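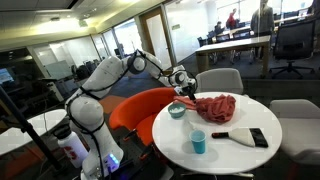 항공 노선·기재 게시판 > Lesholm 거점 협동체 교체 건

runway17
Ojala 항공이 Lesholm 거점 기재를 10월 동계 스케줄부터 신형 협동체로 바꾼다고 공지했습니다. 우선 2대가 들어오고 Cludden 노선에 먼저 투입됩니다. 구간거리는 1722km. 기존 기재로도 무리 없는 거리라 왜 이 노선부터인지 의문입니다.

택시웨이B
연료 효율 때문이면 더 긴 노선에 넣는 게 맞죠. 단거리는 순항 비중이 낮아서 신형 엔진 이득이 줄어듭니다.

mtow_calc
1722km면 단거리로 보기 애매합니다. 블록타임의 대부분이 순항입니다. 그보다 Cludden 활주로 길이를 보세요. 거의 2000m입니다. 여름 만석 기준으로 기존 기재는 이륙중량 제한이 걸립니다.

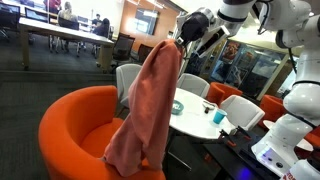 runway17
중량 제한은 생각 못 했네요. 다만 투입 시점이 동계입니다. 기온이 낮으면 제한이 완화되니 그 논리면 하계부터 넣어야 하지 않습니까.

mtow_calc
동계에는 젖은 활주로와 오염 활주로 보정이 들어갑니다. 착륙거리 쪽이 문제가 됩니다. 17번 방향은 배풍 성분까지 고려해야 하고요.

택시웨이B
동의 못 합니다. 신형은 동체가 길어서 접근속도가 더 나옵니다. 착륙 성능만 보면 오히려 불리할 수 있어요. 단거리 이착륙 옵션을 넣었는지부터 확인해야 합니다. 공지에는 그 내용이 없습니다.

정비창고
성능보다 정비 계약이 변수입니다. Lesholm 라인정비를 Zellent가 맡는데, 신형 엔진 형식한정을 가진 인원은 주간조에만 있습니다. Cludden편은 아침에 나가서 오후에 돌아오니 결함이 생겨도 당일 처리가 됩니다. 야간 도착편에 넣으면 다음 날 첫 편까지 밀립니다.
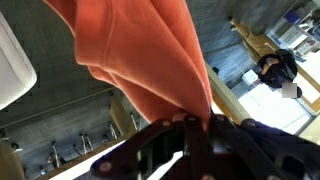 최종 수정: 2022년 9월 3일

runway17
그 설명이 제일 납득이 갑니다. Zellent 야간조 교육 일정은 나온 게 있나요?

정비창고
공개된 건 없습니다. 이론 과정과 실습을 다 마쳐야 확인정비사 서명이 가능하니 동계 시즌 안에는 어렵다고 봅니다.

택시웨이B
그러면 정비 때문에 노선을 골랐다는 말인데, 예비기 없이 돌리는 쪽이 더 위험해 보입니다. 한 대가 AOG로 빠지면 기존 기재로 대체해야 하고 좌석수가 안 맞아서 탑승 거절이 나옵니다.

mtow_calc
동계 Cludden 탑승률이면 기존 기재로 대체해도 대부분 수용됩니다. 하계 전에 추가 도입이 없으면 그때는 맞는 지적입니다.

runway17
슬롯 배정표 갱신되면 편명이랑 시간대 정리해서 본문에 추가하겠습니다.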